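Kategorie: Handgeräte / Greifen und Vorführen / Textil

Likum Handgreifer, Ausführung mit zwei Fingern

Der Likum ist ein Greifer, den man in der Hand führt. Er hat zwei Finger, die sich parallel schliessen, und eine Kamera, die den Griff von hinten aufnimmt. Mit den Aufnahmen lernt später ein Roboterarm, wie ein Mensch ein Tuch oder ein Kleidungsstück anfasst. Wir liefern das Gerät fertig eingestellt, mit Ladekabel und einem Satz Ersatzpolster.

Weil viele Kunden vor dem Kauf fragen, ob der Greifer auch mit weichem Stoff zurechtkommt, zeigen wir ihn am liebsten bei der Arbeit. An unserem Besuchstag im Haus Wenlow haben die Gäste ihn selber in die Hand genommen. Die Vorführung leitete Ishbel Tennant, für die technischen Fragen war Haris Ristić zuständig. Gearbeitet wurde mit rotem Stoff auf einer hellen Unterlage, also unter Bedingungen, wie man sie in einer Wohnung findet.

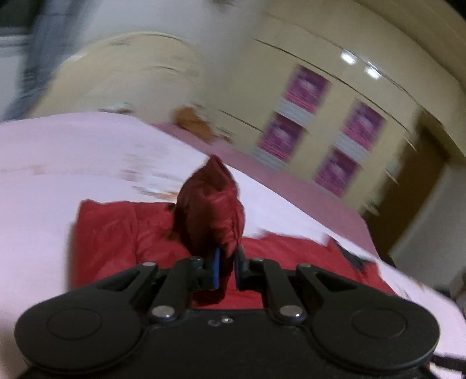

Likum am Besuchstag: eine rote Stofffalte zwischen den Fingern.

Für das Fassen von Stoff empfehlen wir diese Reihenfolge. Zuerst die Finger öffnen und senkrecht über die Stelle führen. Dann den Greifer leicht absenken, bis der Stoff sich zwischen den Fingern ein wenig aufwölbt, und langsam schliessen. Wer zu schnell schliesst, bekommt nur eine Lage zu fassen oder gar keine. Herr Ogbonna von der Firma Damel hat beim Besuch gefragt, ob man auch von der Seite greifen darf. Das ist erlaubt, man braucht dafür aber etwas Übung.

Die blauen Polster an der Innenseite der Finger sind Verschleissteile. Wir raten, sie nach 3000 Griffen zu wechseln, bei grobem Gewebe früher. Der Wechsel dauert 5 Minuten und braucht kein besonderes Werkzeug.

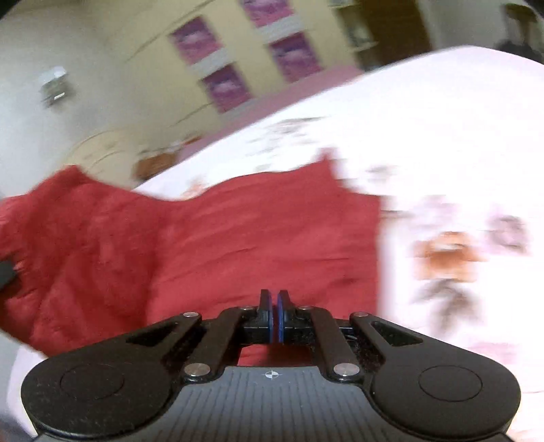
Nach jedem Griff soll man die Finger kurz ganz öffnen, damit die Aufzeichnung einen klaren Anfang und ein klares Ende hat. Das vergessen am Anfang fast alle. Frau Puma, die bei uns die Aufnahmen auswertet, schneidet solche Stellen sonst von Hand heraus, und das kostet viel Zeit. Flusen auf dem Gehäuse stören nicht, auf der Linse schon. Zum Reinigen genügt ein trockenes Mikrofasertuch.

Lieferumfang und Bedingungen
- Handgreifer Likum, geprüft und kalibriert
- vier Ersatzpolster
- Tragekoffer Modell Sutherland
- Kurzanleitung auf Deutsch und Englisch
- Lieferzeit: sieben Arbeitstage nach Bestellung

Der nächste Besuchstag ist im September geplant. Eine Anmeldung ist nötig, weil wir in kleinen Gruppen arbeiten. Eigene Stoffe dürfen Sie gerne mitbringen, bitte gewaschen und ohne Nadeln. Anmeldungen nimmt Annag Laing entgegen.

Kontakt | Lieferbedingungen | © Likum Handgeräte | Nach oben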